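How Do Grown-Ups Plan to Buy a Robot?
A Learning Page for Young Readers
Prepared by Annick Gosselin, Zornbridge Parks Office

The Parks Office plans to buy a robot that can travel along outdoor paths. A robot costs a great deal of money, so the planning starts long before the order is placed. The first step is to study the paths the robot will use.
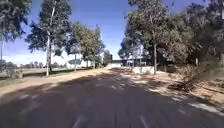

The second step is to write a budget. A budget is a list of what will be bought and how much each thing will cost. Our list has four parts: the robot, the charger, spare wheels, and training for staff. Spare wheels cost $90 each, and the office will order six of them. The charger costs $822.

Robots also need care after they arrive. Money must be set aside each year for repairs and new batteries.

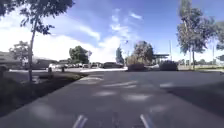
Why not buy the cheapest robot?
A low price can leave out things the office needs, such as repairs or a strong battery. The office compares the full cost of each robot over several years.

Two companies, Clurnura and Dasell, have sent us their prices. Each price is written on a paper called a quote. Adanech Lencho, our equipment planner, reads both quotes and checks them against the list.

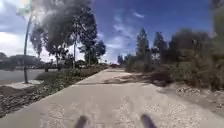 Before any money is spent, the office asks to borrow the robot for a test. Staff write down how far it travels on one charge and how well it handles sand, curbs, and shade. The final choice will be made in June.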